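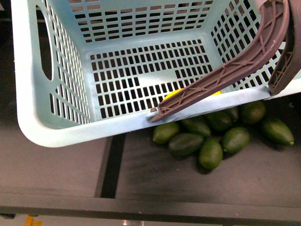

Ribbed fingers at the rim of the laundry basket, green fruit on the table.

Come build with us at the Woltberg workshop! We're looking for a few more pairs of hands for Girna, our home-grown gripper project, which has eaten over 291 evenings so far and most of our good screws. If you can solder a little, or print parts, or just like fiddling with things until they move nicely (beginners very welcome, we all were once), please do come along. Evenings from 7, bench 14, upstairs at Idmont Yard. There's no pay, but there is soup. Leave a note in the Girna box by the door.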